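Ticket 519: Instance IDs swap between identical packs during shelf facing
Project: Tretent / perception
Reported by: Wilma Drummond
Assigned to: Mahnaz Ansari
Status: open, workaround in place
Opened: November 2025

The tracker loses the target instance when a hand covers part of a pack that has identical neighbors. The mask jumps to the next Aloo Sev pouch and the contact label goes with it. Seen on the snack aisle clips, upper shelf.

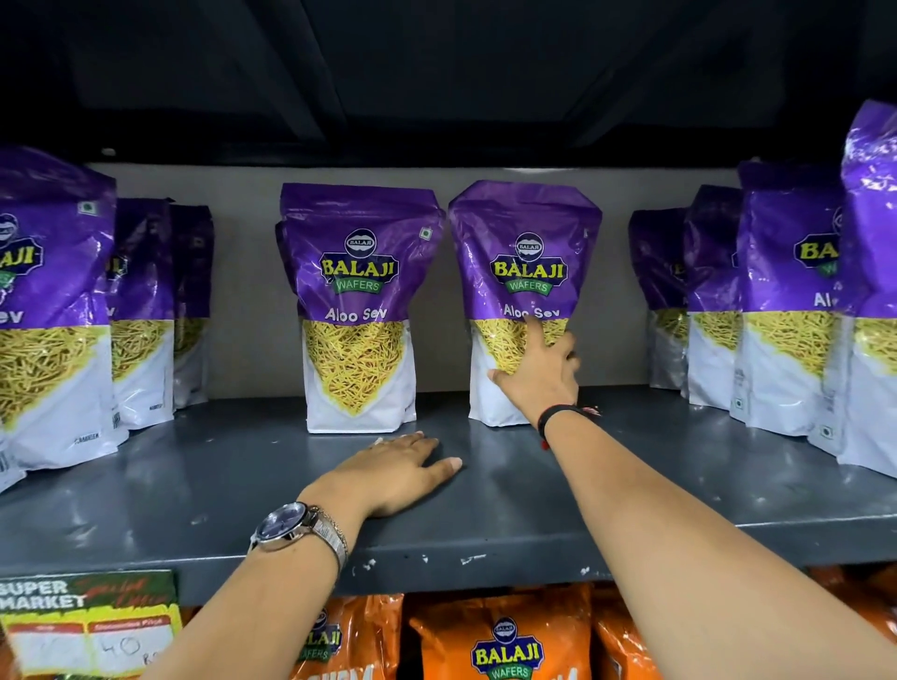
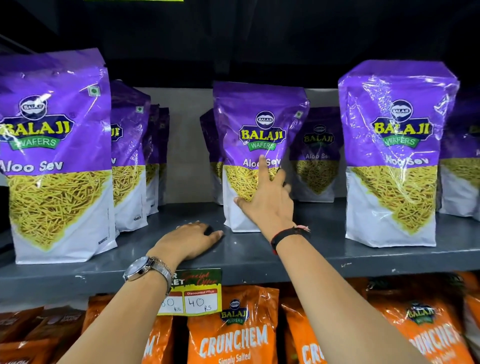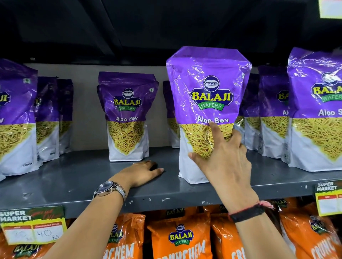 Steps to reproduce
Load the clip in Sivden with the default tracker config. Start at frame 900 and seed one point on the pack under the right index finger. Run forward. The ID changes within 13 frames.

Expected: one ID for the touched pack all the way through.
Got: 6 different IDs, two of them on packs at the back of the shelf.

Mahnaz Ansari
Reproduced on the current build. The appearance embedding is no help because every pack has the same print, so the matcher falls back to box overlap. Once the fingers cover the front, the visible part of the box shrinks and the neighbor wins. Turning the embedding weight down made no difference.

Evander Morrison
Is head motion compensation on? I had the same symptom on the Mackay clips and it was off in the config.

Mahnaz Ansari
It was off. Turned it on and reran. Fewer swaps, still two left, both while the hand is over the pack.

Wilma Drummond
Can we use depth? The rear packs should never match a front one.

Mahnaz Ansari
Added a depth gate to the association step on branch skarent-gate. The swaps to the rear packs are gone. One swap to a side neighbor remains. I think the hand mask has to be subtracted before overlap is computed, and right now that happens after.

Workaround until the fix is merged: set freeze_on_contact to true. The ID is held while the hand mask touches the pack and released when contact ends. Don't use it on clips where two packs are moved together, as it will hold the wrong one.

Thierry Ferrand
Workaround tested on my side, labels export fine. The planner still reads the old contact field, so regenerate the cache after changing the setting or you will get stale targets.

Next: move the hand mask subtraction ahead of matching, rerun the full aisle set, add this clip to the regression tests. Eilidh Gourlay to review the branch.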